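Zu Besuch in der Gemeinschaftswerkstatt Kumbridge
1. Oktober 2020

Die Werkstatt in Kumbridge liegt im Hinterhof einer ehemaligen Druckerei, Zugang über die Rampe. Ich war zum offenen Nachmittag dort und wollte vor allem den Padeo sehen, die zweiarmige Sortierzelle, an der die Gruppe seit Dezember baut. Der Eintritt ist frei, für Kaffee steht eine Dose am Tresen.

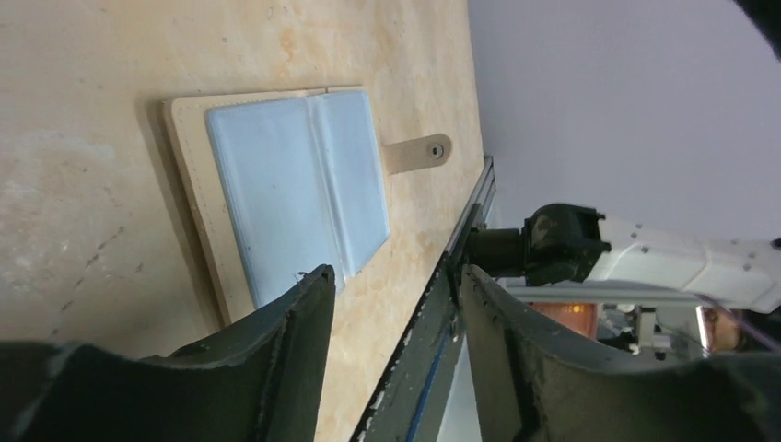
Bisher hat das Projekt 1.551 Euro gekostet. Der größte Posten waren die Servos, danach kamen die Profile, die zum Teil von einem Schlachtfest bei Gekley stammen. Die Schalen der Arme druckt die Gruppe selbst. Für einen kompletten Satz läuft der Drucker 20 Stunden, und mindestens ein Teil geht dabei meistens daneben.

Gesteuert wird das Ganze mit Rivera, einer Software, die zwei Mitglieder geschrieben haben. Eine Bewegung wird von Hand vorgeführt, aufgezeichnet und später abgespielt oder zum Training verwendet.

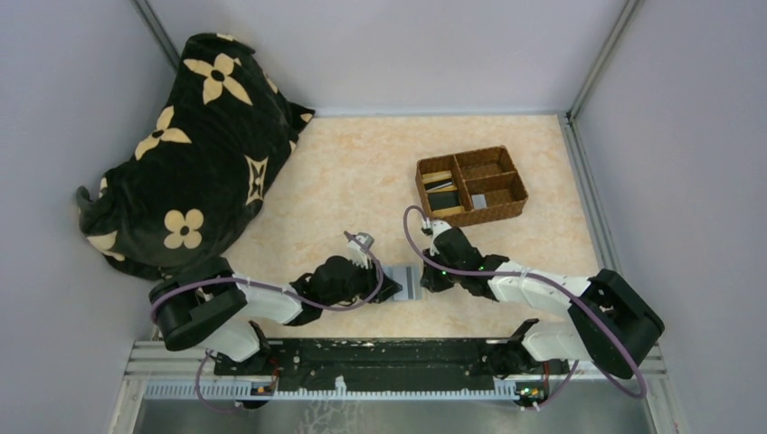
Die Kabelführung ist inzwischen die dritte Variante. In der ersten liefen die Leitungen eng am Gelenk entlang und scheuerten durch, in der zweiten blieben sie am Nachbararm hängen. Jetzt lässt man ihnen viel Luft. Schön findet das in der Gruppe keiner, aber die Ausfälle sind seltener geworden.

Länger gesprochen haben wir über die Kalibrierung. Sie dauert sieben Minuten und muss nach jedem Umbau neu gemacht werden.

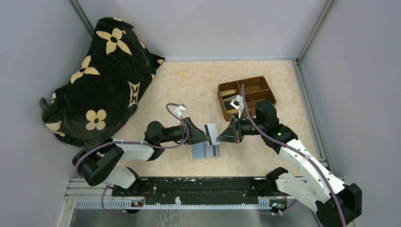 Gearbeitet wird ohne Zeitdruck. Zwischen den Durchläufen wird viel diskutiert, an diesem Nachmittag vor allem über die Greiferbacken und darüber, ob eine weichere Beschichtung lohnt.

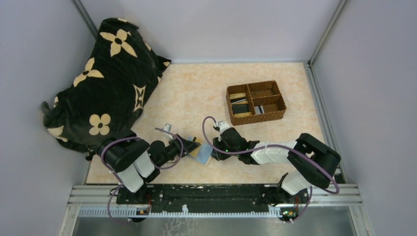

Flache Teile sind für die Gruppe das schwierigste Thema. Liegen sie plan auf, kommen die Backen kaum darunter. Bei dem hellblauen Stück mit der gelben Kante hatte der linke Greifer es zwischen den Backen, während ein Teil davon noch auf dem Boden lag. Das Ziel ist, dass beide Arme sich solche Teile übergeben und in ein Fach einsortieren.

Der nächste offene Nachmittag ist im Dezember geplant. Parkplätze gibt es im Hof nur zwei, besser mit dem Rad kommen.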